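## 4 静行路线的布置与带领

适用于 Nseir 山径全段及 Guredum 林间支线。首次带队前请通读本节,路线图见附录二。修订日期:2006-09-07。

### 4.1 出发前一天

1. 从头到尾走一遍当天要用的路段,记下倒木、积水和松动的石阶。
2. 检查各停留点的木牌。木牌正面写点名,背面贴朗读短文,短文脱落的用备用页补上。
3. 核对朗读册。每册含短文六篇,出自沙漠教父言行录、《诗篇》、《庄子》和山居诗选,次序与停留点一致。
4. 确认两处取水点可用:海拔 504 米的石槽,和海拔 661 米的岔路口水龙头。
5. 把集合时间、返程时间和人数写在 Erkport 接待室的登记簿上。

> **注意:** 石槽的水须煮沸或过滤后饮用。 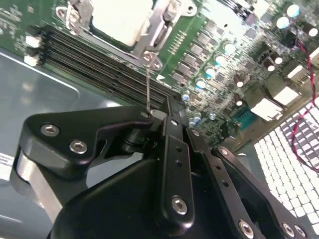
Karim Twal 来信说,第 3 步最好允许领队换掉一两篇。他春天带的那一队里有几位从不读宗教书,听到教父言行录时明显走神,换成山居诗之后就安静下来了。他还问,换了篇目要不要在登记簿上写明。

可以换,每次不超过 2 篇,写在登记簿备注栏即可。第一篇和最后一篇不换。

### 4.2 集合与说明

1. 请参加者在接待室门外围成一圈,逐一报姓名。不必介绍职业和信仰。
2. 说明当天路线、停留点数目和预计返回时间。
3. 说明静默的起止:过木桥开始,回到木桥结束。
4. 约定手势。举一只手表示需要停下,双手交叉表示身体不适。
5. 请大家关闭电话和随身听。需要保持联络的人由领队单独安排。
6. 发放朗读册,每人一册,返回时收齐。

静默不等于禁语。遇到危险、迷路或身体不适,应立刻出声。

### 4.3 行进

1. 领队走在最前,副领队走在最后,中间的人自行保持间距,以能看见前一人的背影为准。
2. 步速按队里最慢的人定。
3. 到达停留点后先站定,等最后一人到齐,再由领队朗读。读一遍,不作讲解。
4. 朗读后静坐或静立,时间由领队掌握。地面潮湿时发坐垫。
5. 领队起身即为继续前行的信号,不必摇铃。
6. 在岔路口补水。从这里可走 Guredum 支线,也可原路返回。

> **小心:** 岔路口以上的碎石坡雨后湿滑,能见度差时不得上行。有人坚持登顶时,领队应结束静默,当面说明,然后全队原路返回。

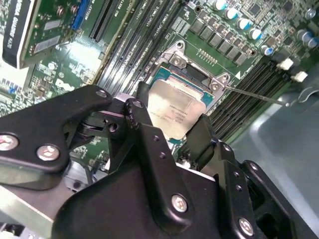
图 2 处理器与绿色主板上的 CPU 插座

### 4.4 独处时段

走全段的队伍在松林里安排独处,时长 60 分钟。走支线的队伍可以省去。

1. 以林中空地为中心,请各人自选一处坐下,不得越过系白布条的树。
2. 记下每个人的大致方位。
3. 可以写字、画图、祈祷或什么也不做。不采集植物,不生火,不堆石塔。
4. 时间到后,领队在空地敲木板三下,隔一会儿再敲三下。
5. 仍有人未归时,副领队前去寻找,领队留在空地。

Nisreen Sleiman 编的旧版手册要求参加者独处后写一段感想交回,本版已取消这一步。愿意写的人可以自己留着。

### 4.5 返回与交谈

1. 全队过木桥后,领队说一句“静默到此结束”。
2. 先喝水,换鞋,再进屋坐下。
3. 谈话自愿参加。每人说自己的见闻,不评论别人的。
4. 有人谈到上帝、自然或死亡时,领队不裁断对错,也不替任何教派作解释。问到短文出处,可请对方查朗读册末页。
5. 收齐朗读册和坐垫,坐垫摊开晾干后再入柜。
6. 在登记簿上填写实际返回时间和路况。

### 4.6 常见情况

| 情况 | 处理 |
|---|---|
| 途中下雨 | 缩短停留,省去独处,短文回屋再读 |
| 有人中途不愿静默 | 请他走到队尾,由副领队陪同 |
| 遇到其他登山者 | 点头致意,领队可以低声答话 |
| 朗读册不够 | 两人合用一册 |
| 有人情绪激动 | 副领队陪坐一旁,全队在下一停留点等候 |

木牌损坏或短文遗失,请告知 Hubert Pawlak。补印短文时沿用原字号,不加插图。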